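Visit to the Plistik open day in Medinton

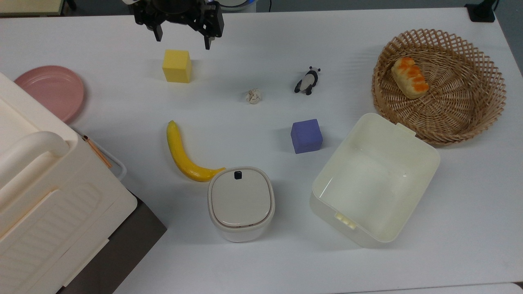
Can visitors buy the boxes and baskets on the same day?
Only the storage boxes, at a small counter next to the exit, and they take cash and cards. The baskets must be ordered and come by post.

I went to the open day with my neighbor Lutfa Bhattacharjee, who wanted new storage for her children's room. The bus from Skadholm takes 60 minutes and stops almost in front of the gate. We arrived early, but over 300 people had already signed the guest book at the entrance.

The first hall is for plastic. They let us stand behind a yellow line and look how the boxes come out of the mold, and a young man explained the cooling. He spoke quickly and I did not understand everything. The hall is loud, so bring something for the ears if you go with small children.

In the second room it was much more quiet. On the white table were things to try for sorting: a foam cube in yellow and a purple cube, a banana, a small panda, a toy bread roll lying in a round wicker basket. There was also a small white bin with a lid, and a big cream-white box without a lid on it. I liked this big box the best. It has rounded corners, so I think it is easy to clean inside.

The wicker does not come from Plistik. It is made by a family workshop in Hattar, and the company has sold it for three years. Lutfa asked if the baskets can be washed. The lady told her to use a damp cloth only and let them dry away from the heater.

Coffee was free, cake was not. The next open day will be in June and you must write your name on the list before.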